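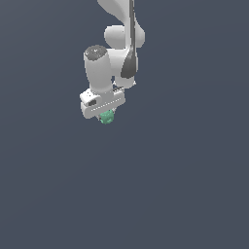

White robot arm holding a small green object (render)

Re: Jimmont box loses the channel list
Dec 27, 2020

> After the update my Jimmont box shows only 16 of 164 channels.
> Must I buy the Yeoh tuner now?

No, please do not buy anything yet. I had the same fault with the Josus app, and a new scan was enough. It needs 22 minutes on my box,

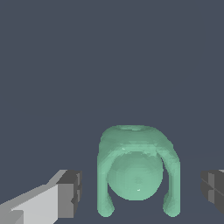

so do not switch off when the bar seems to stand still.

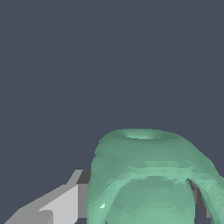 Recordings are a separate matter, they stay on the disk also when the list is empty. If the colours look wrong after the scan, put a still picture on the television. The pale green oval on top of the green dome should look lighter than the rest. If it does not, your contrast is set too high.

My steps were:

1. Menu, then Aerial, then delete the old list.

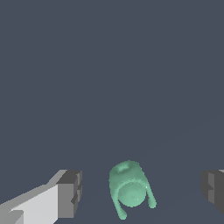 2. Choose Brernthorpe as region and start the full scan.

Please write to the list which version you have.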